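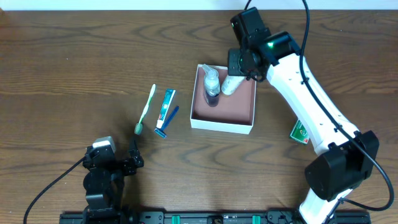
Ozan Toprak wants to know why I'd bother testing two grippers on one table when you could read the spec sheets and pick the one with the bigger opening. Fair question, and I've had a few like it, so let's do a proper thread. Settle in, I'm far too excited about this one!

1/ The job is packing toiletries into an open box. Toothbrush, toothpaste, razor, bottles. Stuff everyone owns, and stuff that's horrible to pick up if you've only got two fingers and no skin. I love it as a test. Much more fun than foam cubes.

2/ Small black arm on the left, big white-and-black arm on the right, both on the same rail. I call the small one Dorik and the big one Imhof, after the two sets of fingers I'm comparing. Yes the names have stuck. No I won't be changing them.

3/ Toothbrushes first. A handle lying flat on timber is thin and rounded, so the fingers have to get right down to the surface without jamming into it. Dorik's are narrow and a bit springy and they're brilliant at this. I set the height three millimetres too low for a whole morning and it still got most of them.

4/ Imhof hates toothbrushes. The fingers are stiffer, so if you're even slightly low the whole wrist complains and the controller trips. You can feel it through the table!

5/ Bottles, though - completely different story. Anything upright in the box goes to the big arm every time. It comes in from straight above and the grip is so steady. The pump bottle is my favourite because the liquid moves after you've stopped moving, and a weak grip lets the whole thing tilt.

6/ Gobnait Brophy asked whether the small arm could do the bottles if I slowed it down. I tried! At half speed it holds a light one fine. With a heavier one the wrist sags, and then you catch the side of the box on the way over. So sort of, but I wouldn't leave it alone with one.

7/ Numbers for those who like numbers. 421 grasps logged with the narrow fingers, 245 with the stiff ones. I know that's lopsided, the small arm resets faster and I got greedy. I'm evening it up before I publish any success rates, so please don't ask for a percentage yet.

8/ Razors. Oh, razors. The handle is ridged, so grip is lovely once you've got it, but the head is heavier than you'd think and the whole thing swings if you grab it at the far end. Grab near the middle. Both arms improved straight away when I moved the grasp point.

9/ The overlap problem is the one I'm still chewing on. When a razor is lying partly on a tube of toothpaste, you pick up one and drag the other along with it. Neither set of fingers fixes that. I reckon it's a planning question - razor first, then tube - and the hardware can have the day off.

10/ Controllers, quickly. I started on Ratness and moved everything across to Skunell halfway through. Ratness has the nicer interface and colours that make sense. Skunell lets me run both arms off one clock, and for handing things over the box that's what I was missing. Re-recorded the early runs after swapping so the comparison is fair.

11/ Cable tip from Dwynwen Watkins, and it's a beauty: follow the outside of the link and leave more slack at the elbow than looks tidy. I'd been running mine too tight and the wrist kept stopping short of its full turn. I was blaming the motor!

12/ So Ozan, the opening width on the spec sheet has mattered for exactly none of the items so far. Finger thickness and how much the tips give have mattered for nearly all of them.

13/ Next up is soft pads on the stiff fingers. Domenica Schwaiger is cutting me a set in two thicknesses and I'll run them on the same toiletries in July. If anyone has a favourite pad material that doesn't go shiny after a week, tell me please!

Home Explore Threads Saved Log in

More from this author
Rail mounting two arms without losing your mind
Skunell first impressions, with far too many exclamation marks
Which end of a toothbrush should you grab?
Tuning wrist limits on a small arm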